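Momus (Literaturspiel)

Momus ist ein Schreibspiel für Kürzestprosa, das nach dem griechischen Gott des Tadels benannt ist und diesem Namen in der Praxis gerecht wird. Gespielt wird in Runden von 2 bis 6 Personen. Jede Runde verlangt einen abgeschlossenen Text von höchstens 300 Wörtern, in dem eine Figur etwas bemängelt, das sie selbst verschuldet hat.

Entstehung
Das Spiel stammt aus einem Lesezirkel in Harville, der sich eigentlich der Lektüre langer Romane widmen wollte. Nach dem dritten abgebrochenen Roman ging man zum Schreiben über, zunächst mit einer Obergrenze von 900 Wörtern. Sie wurde im folgenden März gesenkt, offiziell aus ästhetischen Gründen - das Vorlesen hatte sich bis dahin regelmäßig über die Schließzeit des Lokals hinausgezogen. 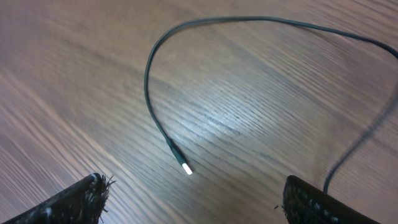
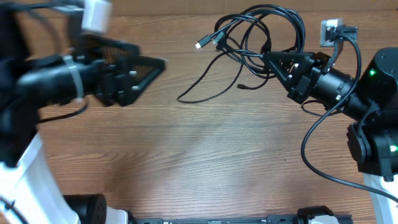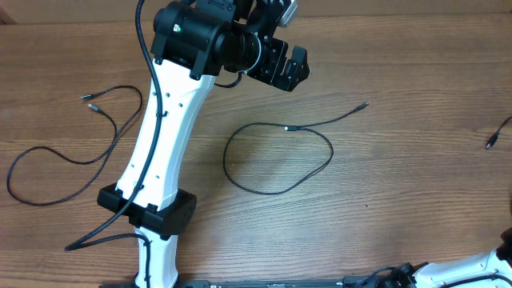
Alle drei Aufnahmen: Tischfläche mit Holzmaserung

Regeln
Der erste Satz wird vom Vorgänger übernommen und darf nicht verändert werden, auch nicht in der Zeichensetzung. Adjektive sind erlaubt, müssen auf Nachfrage aber verteidigt werden. Nach dem Vorlesen äußert jeder Mitspieler genau einen Tadel. Lob gilt als Regelverstoß und wird mit dem Verlust des nächsten Anfangssatzes bestraft. Einen Sieger kennt das Spiel nicht, wohl aber eine Reihenfolge der Gekränkten, die über den Beginn der nächsten Runde entscheidet.

Varianten
Die Melis-Variante schreibt vor, dass der letzte Satz zugleich der erste sein muss, was zu auffallend vielen Erzählungen über Drehtüren geführt hat. Bei der Fondetti-Variante bleibt der Tadel schriftlich und anonym. Ihre Anhänger halten sie für milder, die Handschriften sprechen dagegen.

Rezeption
Eine Sammlung der Harviller Texte erschien im Selbstverlag unter dem Titel »Mit Vorbehalt«. Das Vorwort überschreitet die zulässige Wortzahl deutlich.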